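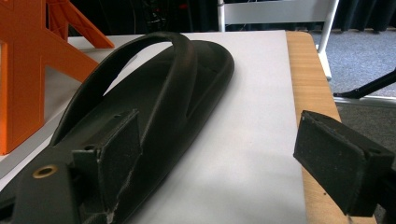

Hello, and welcome to the shoe page! I'm Teodor Mazurek and I spend most of my working day on Flidard, our little study of how a robot can learn to pick up soft, awkward things from people doing it by hand first. Footwear has been my corner of it since July, and I've grown far too fond of it.

We recorded 600 short grasps for this round and threw out 33 where the tracking went funny. The rest went to Josora, the model we train on them — more on that when the write-up is done.
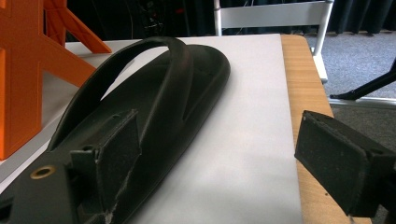

Choosing where to grip is the bit I find most interesting. My first hunch was that people would always go for the strap, but plenty of them squeeze the sole from the sides. With a sandal like this black one the strap stands up in a tall loop, so there's a big open space under it, and the model has to learn that a gap you can see through isn't something to close on. I keep the pads fuzzy even when they fray a bit at the edges, as these have. Next up are slippers, which I'm told are worse.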